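Lab notebook, cell 2 (two-arm table), February

Morning entry, started 7.40

I write this down while I still remember it well, because the log file alone will not explain much to the next person.

The task is the usual desk tidying. The two arms must pick up the flat stationery together and bring it to the organiser, and they must leave the clothes rack alone. In the Vallavano task list it is number 7. We had run this task many times in January without trouble, so I did not stand near the stop button as I should have. I was at the desk, reading the spare parts list from Boychuk.

What happened. In the early part of the run both arms went to the folder. The left arm closed, the right arm closed, and they started to lift. After a short moment the left arm lost its communication with the controller. It did not fall, it kept its last position, as the brake setting tells it to do. The right arm did not know this and continued to pull. For a bit less than two seconds one arm was pulling on a thing which the other arm held fixed. Then the right gripper slipped off the edge and jumped back. It hit nothing. I pressed the stop after that, so my stop did not help at all, and I want this to be clear in the notes.

The log gives the first missed message at step 710. The watchdog raised its fault at step 1288. One step is 3 ms here, so the watchdog was very slow. I had believed it was set to react almost at once. Dwight MacDonald looked in the config with me and we found the limit for missed messages at 1000, when I was sure it was 10. The 1000 comes from the bench test of the Hirano cable, when we wanted the controller to be patient and not disturb us. I made this change myself and I forgot to put it back. The numbers do not fit completely, by the way. From 710 to 1288 is less than 1000, so something else raised the fault first, perhaps the following error on the right arm. I have not understood this part yet.

After the stop we powered down, checked the joints by hand, powered up and ran again at reduced speed, with Dwight at the button.

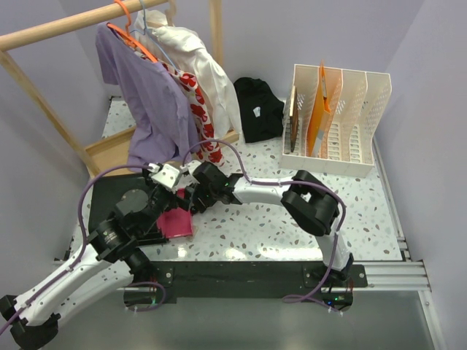

Same table, same layout of arms and clothes.
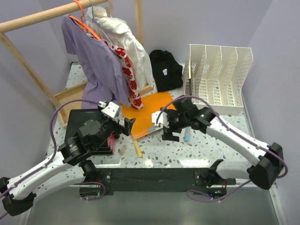

Why did the right arm not stop when the left one lost its messages? Each arm listens only to its own watchdog, and the shared stop is sent by the controller, which was still waiting for its limit.

I think this is the real weakness, more than my wrong number. Even with the limit at 10, the second arm gets the stop through the same program that has the problem. Dwight thinks a wire between the two drive boxes would be better than software. I agree, but we have to ask Zostska if the free input on the drive can be used for this, or if it is only for service.

About the cause of the lost messages. We have two ideas.

First idea is the plug at the left base. When I moved it a little with my finger, the error counter went up by 7. When I moved the right one in the same manner, it stayed at zero. This is not a proof, but it is suspicious.

Second idea is the cable itself. In this task the left arm turns its wrist quite far to reach the flat items, and the bend becomes tight at the end of the movement. Dwight bent it by hand in several places and the counter did not move. So for now I believe more in the plug.

Done today:
Limit for missed messages back to 10, saved, and read again after restart to be sure.
Left plug taken out, cleaned, pushed in again until the click.
Speed limited to half for all two-arm tasks.
Paper note on the desk: one person at the button for every two-arm run, also for the old tasks.

Not done:
Pulling the left plug on purpose during a slow run, to see how long the right arm takes to stop. I want to do it without any item between the grippers.
Finding what raised the fault at 1288.
Comparing the config of this cell with the copy on the server. If one number stayed wrong since the bench test, there can be others.

Small thing for Dwight: the spare plugs are in the second drawer, in the bag without label. I will put a label.

15.20, addition. Ran slowly with the cleaned plug for one hour, counter at zero the whole time. I do not close the fault yet.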